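Print this page | E-mail this page

Report of the Fall Visit to the Altness Paper Conservation Center

Members of the Tiltley Local History Society visited the Altness Paper Conservation Center during its annual open day. The party of 36 was received by the center's director, Houshang Asadi, and divided into two groups for the morning.

The first group toured the cold storage vault, where 1068 boxes of parish and court records are held. Solomiia Derkach explained how each box is checked for mold on arrival and kept apart from the main holdings for five weeks. Members asked about the cost of acid-free folders, and she recommended buying them jointly with neighboring societies.

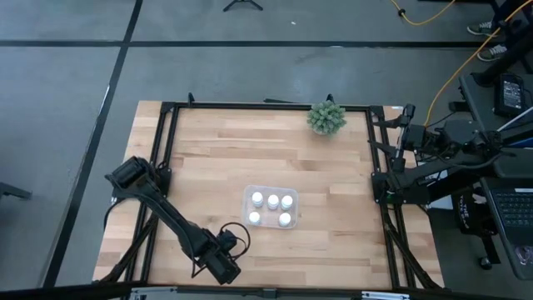

ALTNESS, November — The second group attended a talk by Horacio Ibarra on the repair of torn maps with thin tissue and wheat starch paste. He advised against adhesive tape of any kind, including products sold as archival. The Trarncombe estate map, on loan for treatment, was shown with its old linen backing partly removed. Work on it is expected to continue until spring.

After lunch, Nazanin Najafi spoke on the Nikzad letters, a family collection of around 80 items now being cataloged. Several are written in two directions on the same sheet, and reading them has been slow. Copies may be consulted on Saturday mornings by appointment.

The Society thanks the center's staff for their welcome. Members wishing to borrow the handout on storing family papers should apply to Saeed Mohammadi at the Tiltley reading room.

Contact the Society | Copyright Tiltley Local History Society | Back to top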